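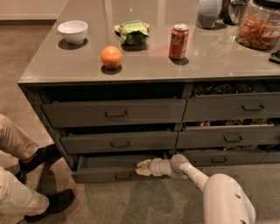 Aravind Rajan has fished for striped bass off the north end of Manhattan since he was 12, and he still starts most trips the same way, standing at the kitchen counter before daylight with coffee. He checks the tide first, then the wind, then the tide again. Food gets less thought. An orange and a green bag of snacks will carry him through a full tide, he says, and he has never seen the point of packing a sandwich that will smell like bunker by the second hour. He lives in Inwood, a short walk from where the Harlem River meets the Hudson, and he fishes from shore or from a kayak depending on the month.

We talked in November, when the fall run was winding down and he had a free morning. He had been out the night before and had released two fish.

"One was decent and one was a schoolie," he said. "The decent one was 31 inches. I had four hours on the rocks for that, and I was happy with it."

Rajan keeps a log. He started it on paper and has never moved it to a phone. Each entry has the date, the stage of the tide, the water temperature if he took it, the wind, the lure and the result. Most of the entries say zero. He told me the zeros are the part he goes back to.

"If I only wrote down the good nights, I'd think I was a much better fisherman," he said. "You look at a page and see you blanked on the same tide and the same wind five times, and you stop going out on that tide and that wind. It took me years to stop. I liked that spot."

The spot he liked is a short stretch of riprap that he asked me not to describe any further. What he now believes about it is that it only fishes on the last two hours of the ebb, when the current comes hard around the corner and leaves a soft seam close to the rocks. On the flood he gets eels and snags.

I asked him about spring, which is when most people on the river are after stripers.

"Spring is bait fishing for most guys. Bloodworms on the bottom, rod in a holder, sit down. I did that for a long time with my uncle. I don't look down on it. You have to use a circle hook now when you use bait, and I think that's right, because I saw too many gut-hooked fish when I was a kid. But I'd rather throw something."

What he throws is mostly soft plastics on a jig head, white or bone colored, and a bucktail when the current is too strong for anything else. He ties his own bucktails in the winter. They are plain. He showed me one with the paint worn off the head down to the lead, and he said that one had been fishing better since the paint went, though he would not swear to it.

The kayak came later. He bought it used from Tamer Qaisi, who had outgrown it and moved to a small aluminum skiff. The two of them still fish together several times a season, Qaisi in the skiff and Rajan paddling. I spoke with Qaisi by phone.

"He's stubborn about that kayak," Qaisi said. "I've offered him the other seat plenty of times. He says he hears the fish better. I don't know what that means. But he'll sit off a point with no light on his head and cast at a sound, and every so often he's right."

Rajan laughed when I repeated this. He said he meant bait, and that on a calm night the peanut bunker make a noise like light rain when something pushes them up. He added that he does carry a light and shows it whenever there is traffic, and that he wears a life jacket from the time he gets out of the car. There is plenty of traffic. Tugs and barges use the Hudson at all hours, and a wake that looks like nothing from a distance can stand up badly when it meets an ebb tide and a south wind.

"I had one bad night," he said. "It was a wake off the wall. It came back at me from the side I wasn't looking at. I didn't go over, but I lost a rod and a tackle tray, and I paddled straight in. I don't fish near the wall on an ebb anymore."

The rod he lost was a seven-foot spinning rod his uncle had given him. He replaced it with something close to it. He fishes 20-pound braid with a 30-pound fluorocarbon leader, goes up on the leader when he is around rocks, and doesn't change it much otherwise. He crushes the barbs on everything.

He was more careful on the subject of where the fishery is heading. He has seen good years and poor ones, and he doesn't think one man on one piece of river can say what the whole coast is doing. He did say that he sees fewer mid-sized fish than he did ten years ago. There are plenty of small ones in some years, and there are large ones in May, and the log has thin pages in between.

"I used to keep one or two a year. I haven't kept one in a while. That isn't a rule for anybody else. If a guy wants to take a legal fish home, he bought his bait and he stood in the cold, he can take it home. Just know the slot before you go, and have a tape on you."

Éabha Madigan fishes the same rocks, usually on the opposite tide, and I met her on the path as she was coming up with her waders rolled to the waist. She had caught nothing. She and Rajan compared notes for several minutes about a weed line that had moved in after the last rain, and I wrote down none of it because I couldn't follow it. She told me afterward that he had taught her to land a fish on the rocks without dragging it.

"He made me practice getting down to the water with no fish on," she said. "Up and down, in the dark, with a rod in one hand. I thought it was silly, and then I hooked a real one and I knew where my feet went."

Rajan wears studded boots on the rocks and told me to buy a pair before I came back. The weed below the high-tide mark is slick all year, and in cold weather there can be a skin of ice on it that doesn't show under a headlamp. He knows two people who have broken wrists there. He goes with a partner if he can, and if he can't he texts Qaisi when he gets down and again when he gets back up.

Winter used to be the end of it for him. Now he makes a few trips out of the city for holdover fish in the back of a tidal creek, using small jigs worked as slowly as he can stand. He described it as a lot of casting for one tap. A good outing is three small bass, and he goes home when his fingers quit. The rest of the season is for the reels. He takes them apart on newspaper, cleans out the salt, greases them and puts them back together, and there is usually one that has to be done twice.

I asked him what he would tell somebody starting out on the river with a limited budget.

"One rod. Spend the money on the reel and the boots. Buy one kind of lure in two weights and fish it for a year. Go look at your spot at dead low in the daytime, so you know what you're standing over and what you're casting at. Guys skip that. They come at night at high water and lose 10 jigs, and then they say there's no fish in the river."

He had to leave for work after that. He wanted one more look at the water first, so we walked down to the end of the path. The tide had just started to turn and there were gulls sitting on the far side - sitting, not working. He watched them for a minute or two and said he would try again at the end of the ebb, if the wind stayed west.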